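Learning to Fold, One Shirt at a Time

At the Semdale laboratory, the slow work of teaching machines to handle cloth depends on patient people and a great deal of laundry

September 20, 2021

The archive at Kuvoseck's laboratory in Semdale passed 2,964 recorded examples this month, and every one of them concerns a piece of household cloth. There are shirts drawn flat by the shoulders, towels halved and halved again, trousers laid leg over leg. Each was produced by a member of staff guiding a pair of robotic arms by hand controls while the movements of the joints and the views from the cameras were stored side by side. Together they form the raw material from which a learning system, known within the laboratory as Tuden, is expected to acquire a skill that most people pick up in childhood and seldom think about again.

Cloth has long been regarded as a difficult subject for automation. A metal bracket or a cardboard carton keeps its shape when it is lifted, and a machine that knows where one corner lies can work out the position of the others. A jumper offers no such help. It may be inside out, twisted at the waist or lying on its own sleeves, and each touch gives it a new shape. Earlier efforts at the laboratory relied on written rules: find the highest point, lift, look for a corner, lift again. The rules worked well on tea towels and poorly on almost everything else.

The present programme began in May with a different approach. Its designers set the rules aside and asked operators to perform the task repeatedly through the machine. The system is then trained to predict what the operator would do next, given what the cameras show. The quality of the result rests heavily on the quality of the examples, and it is the gathering of those examples that now occupies most of the working day.

A session follows a settled order. An operator draws a card giving the type of garment and its starting condition, which may be flat, half folded or dropped from a height. The cloth is placed in the work area and the recording is started. The operator then has a fixed period in which to complete the fold. When the period ends, the recording is closed, given a grade and entered in the log, and the cloth is shaken out and dropped again for the next attempt.

The grading has been the subject of considerable discussion. At first only clean, successful folds were kept. A review of the first 254 recordings found that the system trained on them behaved well until something went wrong, after which it had no idea how to proceed. It had never been shown a slipped grip or a sleeve caught beneath a hem. Operators are now instructed to leave their mistakes in place and correct them within the same recording – a practice that has lengthened the average session but has made the trained system noticeably steadier.

A second change concerned pace. Skilled operators tend to work faster as the weeks pass, and the archive had begun to contain two quite different styles of movement for the same task. The laboratory's guidance now asks for an even speed throughout, with a short pause before each grip is closed. New staff complete 25 practice folds before any of their work is admitted to the archive, and these are reviewed with a senior colleague who looks chiefly for hesitation and for unnecessary regrasping.

Dark garments have received particular attention. In a pale shirt, the folds and seams cast shadows that a camera can readily pick out. In a black or navy one, the same details sink into one another, and even an experienced operator may have to search for the edge of a collar. Of the recordings set aside for repetition over the summer, 203 involved dark cloth, a larger share than any other category. The laboratory has responded by collecting more of them, from overhead and from cameras fitted close to the fingers. 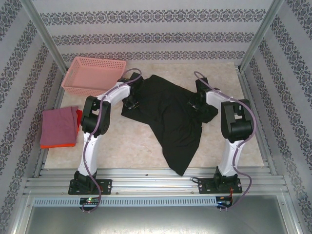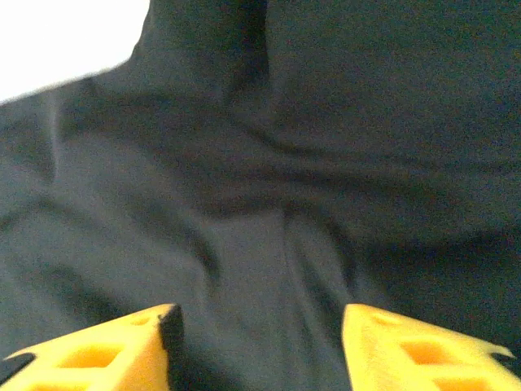
The question of how far such examples can be carried from one setting to another remains open. A system trained in one enclosure may come to depend upon its lighting, its walls or the height of its table. Kuvoseck has therefore entered into an arrangement with the Kárason institute, which will gather a smaller collection of its own using the same cards, the same grading sheet and a separate stock of clothing. Neither site will see the other's recordings until both collections are complete. The two will then be combined, and the resulting system tested at each location on garments that appear in neither archive.

There are also practical limits. Cloth softens with repeated handling, and a shirt that has been folded many times begins to fall along its old creases, making the task easier than it would be in an ordinary home. The laboratory washes and rotates its garments on a fixed schedule and retires those that have become too compliant. The stock is bought second-hand where possible, on the grounds that clothing which has been worn and washed by different households varies in ways that new clothing does not.

The demands placed on the operators are considered with equal care. Work at the controls calls for close concentration, and periods of recording are broken up by time spent on grading and on the upkeep of the log. Several operators have contributed to the written guidance, which is now in its fourth edition and includes a section on collars drawn up entirely from their notes.

Those responsible for the programme are cautious in describing what has been achieved. Tuden can at present fold a towel from most starting positions and a short-sleeved shirt from many of them. Long sleeves are less dependable, and hooded garments have yet to be attempted without an operator at the controls. The next phase of collection will concentrate on these two groups, beginning with long-sleeved shirts, and the cards for it are now being prepared.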